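Moving in July, part whatever

Jul 17, 2021

Ok quick one, I have maybe half an hour before the truck people call back.

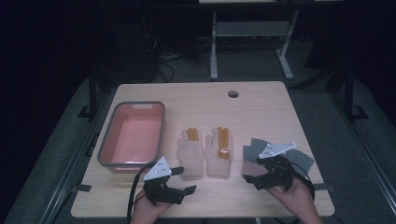
Where we are with the move

Still not moved. The closing on the Redport place got pushed again, so we're living in the old apartment with most of the kitchen already packed, which was my idea and a bad one. I've been eating cereal out of a measuring cup. Kyung-tae Um, who is a better planner than me and also my roommate until September, left himself one plate, one bowl, one fork. He does not lend them.

Lease here ends in 26 days. Plenty of time if the bank answers its mail.

The quotes

Three moving companies. First one never showed for the walkthrough. Second one did the whole thing over the phone and came back with $2989, for a one bedroom's worth of stuff going less than an hour up the coast. I asked what was in that and got a long answer about stairs. There are stairs, fine. Not that many stairs.

Third one was $590 for two guys and a truck, we load half of it ourselves. Went with them. Reviews are mixed, one person says they dropped a dresser, another person says they were lovely and petted the dog. I don't have a dog or a dresser I care about.

Getting rid of stuff

This has been the real job. I filled out the Wastix form for a bulky pickup (old mattress, the couch with the bad spring, two dead box fans) and the form wants you to pick a category for every single item and there is no category for couch. There's "seating, upholstered, other." Took me three tries, it kept timing out and losing everything. Got a confirmation email in the end with the wrong street name, called, was on hold through most of a podcast. Fixed now I think.

Books went to the library sale. Kept more than I said I would. The winter coats I did properly, tried them all on in front of the hall mirror in a heat wave, sweating, and gave away all but two.

Things I found while packing:

my old passport, which I paid to replace
a phone charger for a phone I had in college
the good scissors
a birthday card I wrote to my aunt and never mailed. Mailed it. It's going to be very late
so many takeout soy sauce packets

Boxes

Do not buy new boxes. I got mine behind the Mladenović bakery on the corner, they break them down before lunch and are happy to see them go. Everything I own is going to smell a bit like poppy seed. The flour boxes are the best size, the egg ones look sturdy but the bottoms give out. Ask me how I know, RIP blue teapot.

Also label the sides, not the tops. I knew this. I've read this advice probably every time I moved and I still wrote on the tops and then stacked them to the ceiling.

The internet saga

Called Plaltorex to transfer service to the new address. They say the new address does not exist. I said I've stood in it. They said could I try the address of a neighbor. So I gave them next door's number and now apparently next door is getting a technician visit, so I had to call and undo that, and teh new appointment can't be booked until the old one is "released." Nobody could tell me how long releasing takes. Going to try again tomorrow with coffee in me.

What's left

bathroom cabinet
curtain rods, need a stepladder, ours is packed
defrost the freezer
change of address form
give the spare key back to the upstairs people
find out if the new place has a shower curtain or not, I forgot to look both times

Phone is ringing, it's the truck guys. More later, probaly from a floor.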